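HSP 102: Maintenance of Shared Facilities
Unit 3 Handout: Temporary Repairs and the Repair Log
Grestum College, Department of Building Services

Reading before class: Course reader, chapter on defect reporting, through the section on handover. Students who missed Unit 2 should also review the notes on inspection routes.

1. Scope of this unit

Unit 2 dealt with finding defects. This unit deals with the period between the moment a defect is found and the moment it is permanently corrected. In a well-funded building that period may last an afternoon. In most of the buildings our graduates go on to manage, it lasts weeks, and in some cases the temporary measure outlives the person who put it in place.

The unit is concerned with ordinary furniture, fittings and interior surfaces. It does not cover electrical work, gas, lifts, fire doors or structural elements. A temporary repair to any of these is outside the authority of a facilities assistant and must be referred at once.

2. Terms

Defect. Any condition in which an item no longer meets the standard set for it in the asset register.

Temporary repair. A measure that allows an item to stay in use, with or without restrictions, until a permanent repair is made. It has an owner and an end date.

Improvised repair. A measure taken by a user of the building without a log entry. It may be perfectly sound work. The difficulty is that the maintenance office has no knowledge of it and cannot plan around it.

Withdrawal. Removing an item from use, either physically or by notice. Withdrawal is also a temporary measure and is logged in the same way.

Students often use "temporary" and "improvised" as though they meant the same thing. They will be marked separately in the written assignment.

3. Deciding whether to repair or withdraw

The decision is made in a fixed order. First, consider injury: sharp edges, instability, trip hazards, anything that could pinch or fall. If there is a risk that a temporary measure cannot remove, withdraw the item. Second, consider hygiene. A surface used for food must be cleanable across its whole area, and most adhesive coverings fail this test at their seams. Third, consider whether the measure will make the permanent repair harder. Adhesive residue, extra screw holes and mismatched filler all add to the later cost.

Cost itself comes last. It is a legitimate consideration, but it should not be used to settle a question that belongs to one of the earlier steps.

4. Case: the Carrilho annex

The Carrilho annex is a teaching building with 95 rooms on the register. When Floor Postma took over its maintenance office in September, the log showed very few open temporary repairs. A walk-through of the ground floor suggested otherwise. Chair legs had been bound with cord, a blind was held by a binder clip, and several cupboard doors were kept shut with folded card. None of it had been logged.

The office's first response was a notice asking staff to stop making their own repairs. Reports did not increase. The second response was a short form, available at the front desk from 8:00 a.m., with only four fields: room, item, what is wrong, and what has already been done to it. The last field proved to be the useful one. Users were willing to describe their own work once the form treated it as information and carried no suggestion of blame.

The office then sorted the entries by method. Cord, card and clips were replaced quickly. Tape was the largest group and the slowest to clear, partly for the reason discussed in the next section.

5. Tape as a temporary measure

Tape is quick, cheap and present in almost every building. For these reasons it deserves more attention than it normally receives in maintenance manuals.

Silver-grey tape laid in wide strips is a familiar sight on work surfaces. Points to record in the log are the area covered, the condition of the ends and seams, and the condition of the surface next to it. Wrinkles and raised edges collect dirt and tend to lift further. The entry should also state what the tape is for, if this can be established from the user. An inspector must not guess. Tape may cover damage, protect a sound surface, mark a position or hold something down, and each of these leads to a different work order.

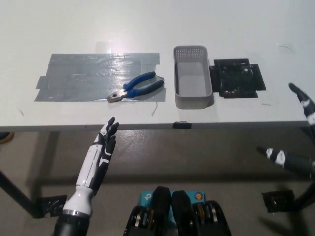
Siham Ouazzani objected, when these notes were first circulated, that asking the user is unrealistic in a building where rooms change hands every term; she would log the purpose as "unknown" and set a review date straight away. The objection is a fair one. Where no user can be identified, "unknown" is an acceptable entry, provided that the review date is no more than 3 weeks off and a named person is responsible for it.

Removal is to be carried out slowly and at a low angle, after a trial on a small corner. Solvents are used only if the asset register confirms the surface material. Do not scrape with a metal blade.

6. Writing the log entry

An acceptable entry can be read by a person who has never been in the room. Compare the following:

Poor: Table bad, taped up, needs looking at.

Acceptable: Room 906, table nearest door. Left rear leg loose at upper fixing. Load restricted, notice attached. Owner: T. Chraibi. Review in 3 weeks. Permanent repair: replace fixing.

The second entry takes less than a minute longer to write. Note that it gives the restriction as well as the fault. Entries without an owner will be returned.

7. Assignment

Choose one room in the Fedside building and prepare a log of every temporary or improvised repair in it. For each entry, state whether you would retain, replace or withdraw, and refer to the order of decision in section 3. Do not remove or alter anything. Permission to enter rooms is arranged through Sorin Perić at the front office; bring your student card.

Written logs are due at the start of the Unit 4 class. Blank forms are in the tray outside the department office.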